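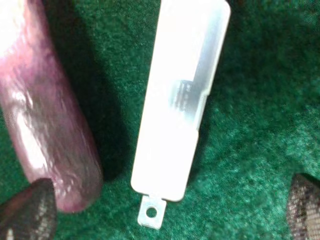
The new rules on small plastics are welcome but should have been mailed to every household before they took effect, according to one written comment received by the Basusham Department of Public Works during the public review period. The department has acknowledged the concern and will include a printed guide with the August utility bill.

Under the revised rules, rigid plastic pieces that are too small for the sorting line at the Flemby transfer station may no longer be placed in curbside carts. The change covers loose caps, clips, straps, flat strips and similar items. Such pieces tend to fall through the screens and are collected with broken glass, which lowers the value of both materials.

Residents may instead bring small plastics to one of eight drop-off points in Basusham and Rastville. Items should be clean and free of metal parts. Plastic film, foam and food wrappers are not accepted at these locations and should continue to go out with household trash.

The department received 579 comments on the proposal. A majority supported separate collection, although many asked for longer evening hours -- a request that remains under study.
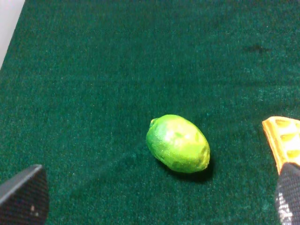 Filed under: Public Works / Waste and Recycling

A limited pickup service will be offered to residents who are unable to travel to a drop-off point. Roughly 300 households are expected to qualify in the first year. Applications are available at the Shih Street service counter and may be returned by mail or in person.

Schools and small businesses may request a shared bin for an annual fee of $40. The fee covers delivery of the bin and one exchange per month. Additional exchanges must be arranged with the department in advance.

Carts found to contain small plastics will be tagged with a notice but will still be emptied through the end of October. The department will report on the program to the Basusham town council in November.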